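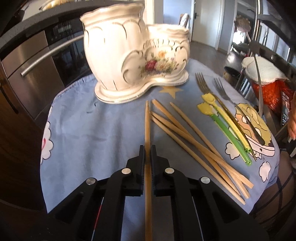
Chopstick over the blue cloth with the star and clouds.

Reading time: 4 minutes

Zasby backlist reissue programme: interim report to the Ovar Fund
Reporting period: November to January 2020
Prepared by Ya-wen Tse, production editor

1. Position at the end of the period

The grant covers the recovery, resetting and reissue of six out-of-print novels from the Petkov list, which Zasby acquired with the imprint's remaining stock and contracts. Two titles are with the printer. Two are in second proof. One is being keyed from a scanned copy. The sixth is held up on rights and is dealt with in section 3.

The programme is three weeks behind the schedule attached to the grant agreement. The delay falls entirely on titles four and six. Titles one and two remain on their original publication dates.

2. Text and setting

No usable digital files came over with the Petkov list. The typesetting for all six books was done in metal or on film, and the film for four of them had been disposed of before the sale. Each text is therefore being taken from a printed copy, scanned, run through character recognition and read twice against the original by separate readers.

Error rates after recognition were higher than assumed in the application. The worst case was title three, a paperback of 1970 on thin stock with heavy show-through. The first pass confused "rn" with "m" and dropped most of the italic. It was cheaper to have the last third of the book keyed by hand than to go on correcting it, and this was done. The cost was met from the contingency line.

Title four is the longest at 620 pages in the first edition. Our scanning copy was found to lack a gathering, and the pages had to be supplied from a library copy which could not be lent. A reader transcribed them on site over two days. The transcription has been checked and merged.

House style has been applied lightly. Spelling is left as printed, including the author's inconsistent hyphenation in title two. Quotation marks have been made single throughout. Obvious misprints are corrected without note, and doubtful ones are listed for the estate to rule on. The list for title one ran to four queries, all answered. The list for title two is still open, but none of the points outstanding affects pagination.

3. Rights

Contracts for titles one to five are in order. Reversion clauses were checked in November and none had been triggered. Estates have been sent revised royalty terms covering print and ebook, and four of the five have signed. The fifth has agreed by letter and the signed copy is awaited.

For title six, the Petkov file holds a signed agreement for hardback only. Paperback rights were licensed separately to a firm that has since closed, and we have no document showing that the licence ended. The author's agent at the time is no longer in business. We have written to the literary executor twice and have had one short reply confirming that our letter arrived.

We do not propose to begin setting title six until this is settled. If there is no answer by the end of the next period, we ask the Fund to consider a substitute from the reserve list submitted with the application. The first reserve title is shorter and its rights position is clear.

4. Design and print

Covers for all six have been designed by Nureo as a series, with a shared grid and a different second colour for each book. Title one was revised once after the estate objected to the type size of the author's name. Spine widths will be confirmed when the final extents are known.

The print run is 2000 copies for title one and 400 for each of the others, with reprints to order. The application proposed equal runs. The change follows early orders, which were strongly weighted towards title one. Unit cost on the shorter runs is higher, and cover prices have been kept the same across the series, so the margin on titles two to six is thin.

Ebook files for titles one and two have been built and tested on three reading devices. Footnotes in title two did not link correctly on one of them and the file has been rebuilt.

5. Budget

Spending on proofreading and keying is over the profile for the period. Spending on design is under, as the cover fee was agreed for the series as a whole. Rights costs are under for the reason given in section 3. No transfer between headings is requested at this stage. A claim for the second instalment is sent separately with invoices.

6. Next period

Finished copies of titles one and two to be delivered and entered in the warehouse. Final proofs of titles three and four to be passed for press. Keying of title five to be completed and first proofs issued. Decision on title six or its substitute.

The introduction to title three has been commissioned but not received. The book can go to press without it if necessary, with the preliminary pages reset.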